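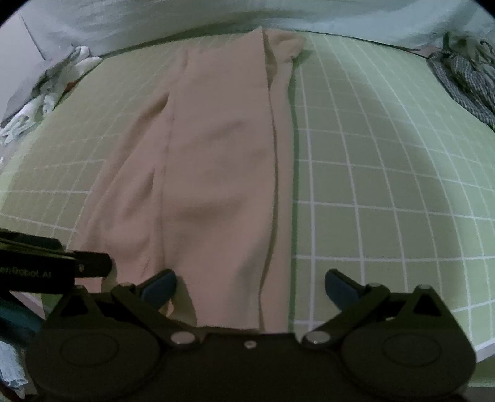 Trousers, one early reader of the Kiani folding guide has complained, are only simple until you reach the waistband. Ternska agrees and has given the waistband four pages.

**WODSIDE, 2019-10-19.** Ternska today releases the Kiani guide, a 90-page book on folding the clothes you already own. It begins with a pair of beige trousers folded lengthwise on a green grid mat, leg over leg, with the waistband still bunched at the top. Ironing is covered in a footnote.

The guide has 18 folds, including one for fitted sheets that our own staff have asked us to describe as "advanced." Socks get a chapter. Ties were cut for length.

Free folding evenings start in February at the Vandby shop, with room for 30 people each time. Bring your own trousers, preferably a pair you aren't wearing.

Review copies are available from the Ternska press desk. They will arrive flat.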